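Baskets and Blocks – Gallery

Jirnbridge Toy Library, posted 2021-06-15

We have been replacing the plastic tubs on the toy library shelves with woven baskets. The tubs cracked at the corners and the lids went missing. The baskets have no lids, so that problem is gone. The pictures on this page show one of the baskets with a few blocks from the building sets.

Wicker was the first choice for the small sets. It is light enough for a child to carry with both hands, and it doesn't bang when it gets put down on a table.
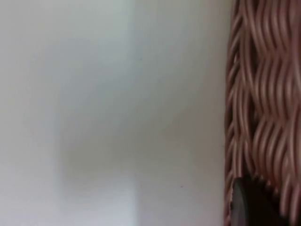
Cleaning is simple. Shake the basket out over the sink, go over the weave with a dry brush, and wipe the rim with a damp cloth. Crumbs do get into the gaps, so the brush matters more than the cloth. Baskets that come back sticky go in the Kelov crate by the door and we deal with them at closing.

Blocks are sorted by set and then by size. Please keep the Isaksson blocks and the Moser blocks apart – the sizes are close but they don't stack well together.

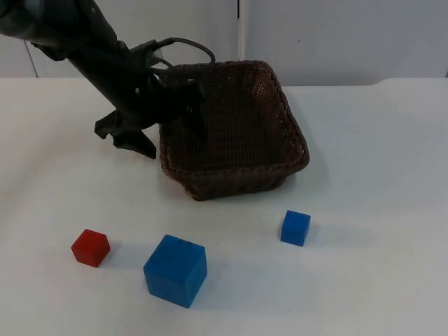
Wicker basket on the white table, with red and blue wooden cubes in front of it.

Put the large blocks in first and the small ones on top. Small blocks left at the bottom tend to get missed when a set is checked back in.

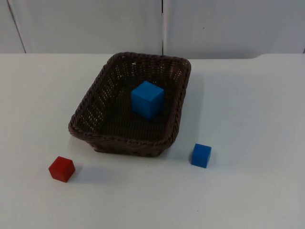

Sets can be borrowed for 13 days and renewed once at the desk. The basket goes home with the blocks and should come back with them. More shelves will be switched over in August, starting with the puzzles.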